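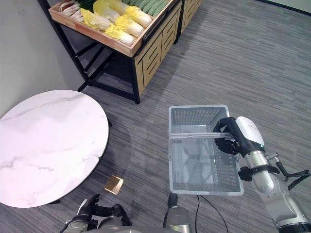 How to Check a Used Zoom Lens Before the Return Window Closes

By Yanti Hidayat
Last updated 25th March

You bought a used zoom. The listing said "excellent, light signs of use," a phrase that covers everything from a lens kept in a drawer to one that has been to several outdoor weddings and a mud run. You now have a limited number of days to find out which one you own, and if you're like me, you'll spend most of them telling yourself you'll do it tomorrow.

The whole routine takes an evening for the bench part and a walk for the rest. You need a camera body that fits, a tripod, a small flashlight, and a flat wall with some texture on it. Brick is traditional. Brick is also the reason photographers get odd looks from their neighbors.

Step 1: Write down the serial number

Do this before anything else. Compare the number on the barrel with the one on the seller's invoice and, if there is a box, the one on the box. My last lens came from Forneo, a small dealer that lists the final four digits in the item description. Mine was supposed to end in 1319 and it did. The one before that came from a private seller and matched neither its box nor its paperwork, and he seemed to think that was my problem.

Take a phone picture of the number and put it somewhere you'll find it. If you ever need an insurance claim or a repair, this is the first thing they'll ask for.

Step 2: Look at the outside, but don't fall in love

Scuffs on the hood mean very little. The hood's job is to get hit. What you want to look at is:

The filter ring. Screw a filter in and out. If it binds at one spot every time, the ring is bent, and the lens has probably been dropped on its nose.

The mount. Some brassing is fine. Deep scratches in a single direction are less fine, and loose screws are a reason to stop and write to the seller.

The screws in general. Chewed heads mean somebody has been inside with the wrong screwdriver. Maybe they knew what they were doing. People who know what they're doing tend to own the right screwdriver.

The rubber grips. Stretched or whitened rubber is cheap to replace on most lenses. Use it as a bargaining point and otherwise forget it.

Step 3: Shine a light through it

Take both caps off, open the aperture fully (on older lenses there's a ring or a lever; on newer ones you'll need to mount the lens and set it wide open), and hold the flashlight at an angle to the front element. Look in from the back. Then switch ends.

You will see dust. Every zoom has dust, because a zoom is basically a bicycle pump with glass in it. A flashlight makes even a new lens look like the inside of a vacuum bag, so take a breath.

Fungus is another matter. It looks like fine threads or a little spiderweb, often starting near the rim of an element. Haze looks like someone breathed on the glass and it never cleared. Either one is a return. I don't care how good the price was. I once talked myself into keeping a hazy lens for its "character," and the character turned out to be that everything looked like a shampoo ad.

Step 4: Work the rings

Turn the zoom ring slowly from one end to the other and back. It should feel the same the whole way. A bit of stiffness is normal; a gritty patch or a step where it jumps is a sign of wear or a past impact. Do the same with the focus ring.

Next, point the lens straight down and see if the barrel slides out by itself. Zoom creep is common in heavier zooms and doesn't hurt the pictures unless you shoot straight down a lot, or walk around with the camera on a strap and bump into things. I do the second one.

Give it a gentle shake beside your ear. A soft knock from a stabilized lens with the power off may be perfectly normal, so check what other owners of the same model report before you panic. A rattle like a loose coin is worth an email.

Step 5: Shoot the wall

Put the camera on the tripod, parallel to your wall. Take some trouble over parallel. Most of the "decentered" lenses people complain about in forums are straight lenses pointed at a wall by someone standing crooked.

Turn stabilization off. Use the 2-second timer so you don't jog the camera. Focus on the center, then shoot wide open, then at f/8, at the widest setting, a middle one, and the longest. Refocus each time you change the zoom.

Now look at the four corners at full size. You're not checking if they're sharp. At the wide end, wide open, on a lens in this price range, they won't be. You're checking if they're equally bad. If three corners are soft and one is soup, an element is out of line. Shoot it again with the camera upside down if your tripod allows: if the soup moves with the camera, blame the lens, and if it stays on the same bit of wall, blame your setup.

Step 6: Check the autofocus on something that isn't a wall

Walls are easy. Find something with depth to it, such as a fence running away from you or a row of books at an angle. Pick a clear target, focus on it, shoot, throw the focus off by hand, and do it again. I shoot 40 frames this way, which is tedious, but an intermittent fault will hide from you if you only shoot five.

If every frame misses in the same direction on a DSLR, you may be able to fix it with the focus fine-tune setting in the camera menu. If the misses land all over the place in good light, that isn't a tuning problem, and no menu is going to save you.

Also listen. A quiet whir is fine. A squeal on an older motor is often the early warning before it quits, and a new motor can cost more than you'd like to know.

Step 7: Test the stabilizer

Set the lens to its longest zoom and handhold it. Take a handful of pictures at 1/15 of a second with stabilization on, then the same number with it off. You want the first set to be clearly better. If they look the same, either the unit is dead or you had too much coffee. Wait an hour and repeat.

Watch the viewfinder too. It should settle when you half-press the button. If the view twitches or drifts to one side and stays there, send the lens back.

Step 8: Stop it down and watch the blades

Set f/16 and take a burst of a plain, evenly lit surface in manual mode. All the frames should be the same brightness. If they vary, the blades are sticking, usually because of oil. You can often see it with the flashlight: a wet shine on blades that should look dry and dull.

Step 9: Take it for a walk

Use it the way you plan to use it for an afternoon, on things you'd photograph anyway. I tested mine in August, in heat that made the zoom ring feel looser than it had indoors, and I'd never have noticed at the kitchen table. Keep the shots. Upload the full-size files somewhere (mine go on a cheap Hostport account) so that if you end up in a dispute, you can send a link instead of squeezed-down email attachments in which every lens looks terrible.

Step 10: Decide, and be boring about it

If you found a fault, write to the seller the same day. Say what you did, what you saw, and what you'd like to happen: refund, repair, or some money off. Attach two or three pictures at most. Leave out how you feel.

A partial refund is worth considering for a stiff ring, worn rubber, or a scratched hood. For fungus, haze, a dead stabilizer or one bad corner, take the full refund.

When you send it back, pack it in the original wrapping and photograph it before you close the lid. Toltel, who carried my last return, wanted a picture of the padding before they'd even discuss the dent in the box.

Comments (2)

Wubshet
Does the upside-down trick work if I just rotate the camera to portrait? My tripod head won't go all the way over.

Yanti Hidayat
Portrait helps, but you're only turning it a quarter, so keep track of which corner went where. I put a sticky note on the wall with an arrow on it. Check that it's parallel again after you turn it, as most heads sag a bit in that position.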